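From: Meirion Bellis
To: practice-it list
Subject: Re: [practice-it] Home access to the document store, profile sizes and the Thursday change window
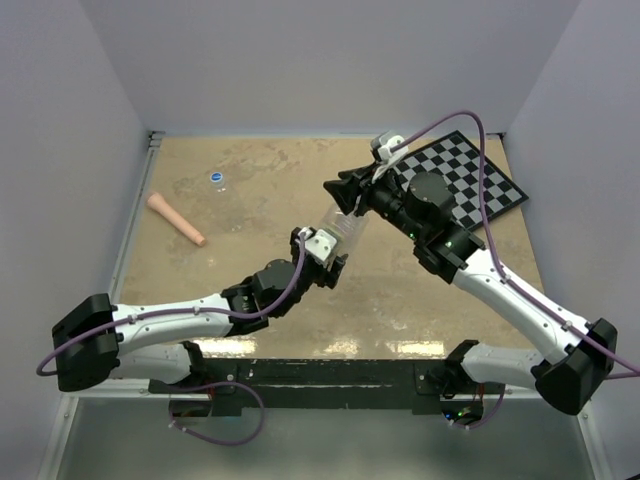
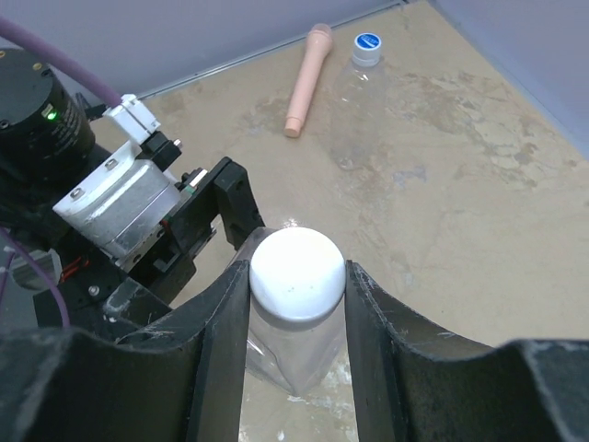 On Tuesday's thread Iddrisu Yakubu wrote:

> We have 77 fee earners and support staff who now work from home on three or
> more days a week. All of them reach the document store through the old
> gateway at Ashby. Since the February patch we see the following:
>
> - Opening a matter folder takes up to 594 seconds on a cold profile. On a
> warm profile it is tolerable.
> - Check-out locks are left behind when the home connection drops. The next
> person gets the file read-only and saves a copy to the desktop.
> - Dictation files are queued twice.
>
> Kondis support say the store is healthy and suggest we raise the gateway
> timeout. I am reluctant to do that without knowing what it hides. Has
> anybody moved to split tunnelling for the store only? Our professional
> indemnity proposal form asks whether all remote traffic passes through the
> firm's own equipment, and at present we answer yes.
>
> Also, does anyone have a form of words for telling partners that they must
> not keep drafts on a home PC?
>
> Iddrisu

Iddrisu,

We went through most of this last year with a smaller head count and the same version of Kondis. Taking your points in order.

1. Cold profile opening time

I would leave the timeout alone for now. In our case the delay was in the profile and the store was blameless, as Kondis say yours is. The desktop client keeps a local index of every matter the user has ever had open. When the profile is built fresh, the client asks the store for the whole index before it draws the first folder. On the office network this passes unnoticed. Over a home line, through a gateway that inspects each request separately, it does not.

To check, take one affected user and look at the client log between login and the first folder listing. If you see a long run of index requests with small replies, you have the same fault. If you see one request and a long silence, it is something else and the rest of this section will not help you.

The cure was to limit the index to open matters and those closed in the current financial year. The setting is per group. Apply it to a test group first, because it removes closed matters from the search box as well, and your probate people will notice that before anyone else does. They can still find the files by matter number.

Roaming profiles make it worse. Frans Visser moved his firm off them entirely and may want to comment. We kept them but excluded the index folder, so that the index stays on the laptop between sessions. The laptops are encrypted and the index holds matter names only, no document text, but do get that agreed by whoever signs off your data protection register. Matter names are quite enough to breach confidence in family work.

2. Stale locks

There are two separate timers here and they are easily confused. The gateway drops an idle session after its own interval. The store releases a lock after a different one. If the store's interval is the longer, you get exactly what you describe: the session has gone and the lock has not.

We set the gateway to hold a dropped session for 5 minutes and the store to release a lock 3 minutes after it last hears from the client. A user whose line fails for a moment comes back to the same session and the client takes the lock again silently. A user whose line fails for longer is told that the lock has lapsed and is offered a compare. Nobody likes the compare screen. It is still better than two versions of a lease.

The desktop copies need dealing with as well, or they will come back in by email attachment under the old file name. We ran a weekly report of documents added to a matter with a name already present in that matter. It was long for the first month and is now short enough to read over a cup of tea. I can send the query. It is plain SQL and needs only read access.

3. Dictation

I have nothing firm. Ours was doubled for a time, and the cause was that both the hand-held software and the Tretus uploader were watching the same folder. If you use Tretus, look for two entries in the startup list. If you do not, Hernán Montoya had a different cause involving daylight saving and the file timestamps, and I think he wrote it up on this list.

4. Split tunnelling

We looked at this and decided against it, for the reason you give. Our proposal form had much the same question. I asked the broker whether store traffic going direct to the supplier's hosting, encrypted and with certificates on each laptop, could still be answered yes. The reply was that it could not, and that we should answer no and attach a description. The partners preferred to keep the answer simple.

That was our broker and our form, so please do not rely on it for yours. Ask in writing, and ask before the change and well ahead of renewal. If you change first you will be answering the question about the previous year as well as the coming one.

What we did instead was the reverse: video calls go direct and everything else stays on the tunnel. Video was most of the load on the gateway at busy times. With it gone, the store traffic had room. The form asked about client documents and firm systems, and the broker was content for calls to be described separately. Mesfin Seyoum's firm does the same but keeps calls with counsel on the tunnel. I could not see how to enforce that without asking people to choose a button each time, and they would choose wrongly.

Before you do any of it, measure. The gateway can report bytes by destination. A day's figures from the middle of a working week will tell you whether video is worth moving.

5. Wording for partners

Ours sits in the remote working policy, under equipment. You are welcome to adapt it:

"Client documents must be opened, edited and saved in the document store only. They must not be saved to a home computer, a personal cloud account or a removable drive, even for a short time. If the store is not available, telephone the help desk. If the work cannot wait, the help desk will issue an encrypted firm laptop or arrange for the work to be done in the office. Printed drafts must be kept in a closed folder when not in use and brought back to the office for shredding."

The last sentence had more argument than the rest of the policy put together. Several people had been putting drafts in the household recycling.

The policy alone did not change much. Turning off drive mapping in the remote session did. Give notice of it, since some people will have local scanners set up that depend on the mapping. The Brorkska scan client works without it, but it has to be installed inside the session and licensed per user.

6. Order of changes

You mention a change window on Thursday. I would put in the index limit for a test group and the two timers, and nothing else. The timers need a gateway restart, so everyone who is logged in will be dropped. We did it at 6 a.m. and still caught one partner in the middle of a completion statement.

Leave the roaming profile exclusion for the following window. If both go in together and the opening time improves, you will not know which did it, and the exclusion is the one you would have to justify to your data protection person.

Drive mapping I would do last, after the stale lock fix has been in for a fortnight. While locks are still unreliable, people have a fair excuse for local copies.

One question back to you: are your laptops all on the same client build? We had a handful that had missed an update through never being on the office network, and they ignored the group setting without reporting an error. The build number is in the client's About box and also in the first line of the log.

Regards,
Meirion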